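Geneck Lost Umbrella Register

Maintained by Markos Antoniadis. Last tidied Jun 14, 2024.

What it is

A plain CSV of 1659 umbrellas handed in on the Geneck bus network, one row per umbrella. We asked for the lost gloves as well and were told the gloves are sensitive.

Columns

ref: the depot's own number, mostly unique
found_on: route, as written by the driver
colour: 20 values, of which nine are black
state: working, bent, or "see bag"
claimed: yes, no, or blank 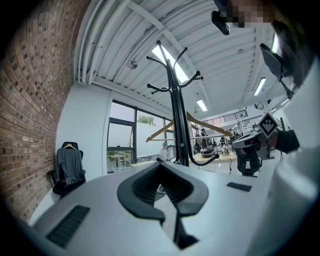 Blank does not mean no. The Deligiannis depot leaves the column empty when an umbrella goes back to its owner, while the Hasico depot leaves it empty when the pen has run out. Filter by depot before you draw a chart, or at least before you show it to anyone.

Known problems

728 rows come from December, when one driver handed in everything he had been keeping behind his seat. They carry the date he gave them up.

Two rows are walking sticks. They stay in, as taking them out breaks the numbering in Jemus, the script that builds the file.

Use

Free for any purpose. Please don't use it to predict rain. Someone tried, and the model was very confident about route 2.

Corrections go to Markos, with the ref number.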